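I've now read 3 of those "clear your closet, clear your head" posts this week and I have questions. Mostly about the numbers. A thread.

The one everybody is passing along says the average person owns 300 pieces of clothing and wears a fifth of them. Average person where? Counting socks? The post links to a newsletter, the newsletter links to an app called Tudard, and Tudard sells closet tracking by subscription. End of trail.

I wrote to Tudard on Tuesday to ask where the number came from. Got a reply in under an hour, which was nice, saying it was "informed by user insights." So, people who already felt they had too many clothes and downloaded an app about it. I would expect those people to have a lot of clothes.

Then there's the swap site, Wania. "Our members saved 1,000 garments from landfill in June." Okay. Saved how? You mail your old sweater to a stranger and the stranger has your old sweater. Would you have thrown it in the trash otherwise? I wouldn't have. Mine go to my cousin or they turn into rags.

And mailing it takes a bag, a label, a truck and sometimes a plane. I couldn't find one word about that on their page. There is a little green leaf, though.

Someone is going to say "but it's better than nothing." Maybe! I would like to see it compared with nothing. That's my whole complaint.

What bugs me more is the shopping that comes attached. Gokia will tell you to own fewer things and then offer you a "starter capsule" of brand new basics. You get rid of ten T-shirts so you can buy five T-shirts in oatmeal.

I have T-shirts. They're old, they have pockets that have gone a bit wavy, and they go on under a sweatshirt just fine. I don't need a color story.

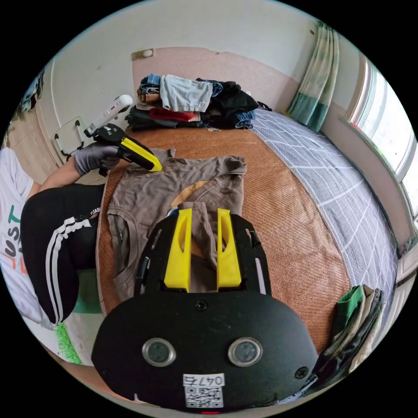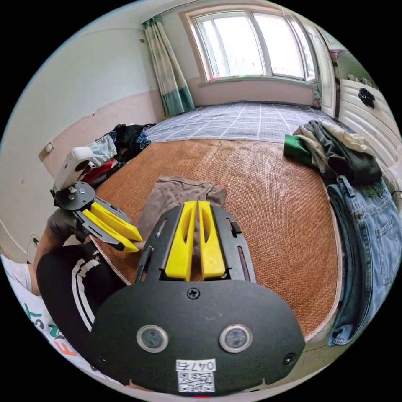
Brown T-shirt, bed, no color story.

Byun is the one I wanted to like. They say their cotton tee is "tested to 1,000 washes." I do laundry once a week. If I wore that shirt every week and washed it every time, it would take me more than 19 years to check. Very safe claim to make.

Also tested for what? Still being a shirt? Still being the same size? I have shirts that would pass the first one and fail the second one by a mile. The product page doesn't say, and the help desk sent me back to the product page.

To be fair, the price is okay and the seams on the one I tried at a friend's place looked solid. I'd probably buy it if they took the number off.

A few people asked what I do instead. Nothing exciting. I wear stuff until the neck goes. I wash cold and hang it up when I have the patience — which in winter I don't. If I haven't reached for something in a couple of years I give it to a person who said they wanted it.

I don't know how many garments that saves. I've never counted and I'm not going to start.

If anybody has an actual source for the 300 thing, with a method and a year on it, please send it. I'll read it and post it here even if it makes me look silly. Screenshots of the same infographic don't count, I have four of those already.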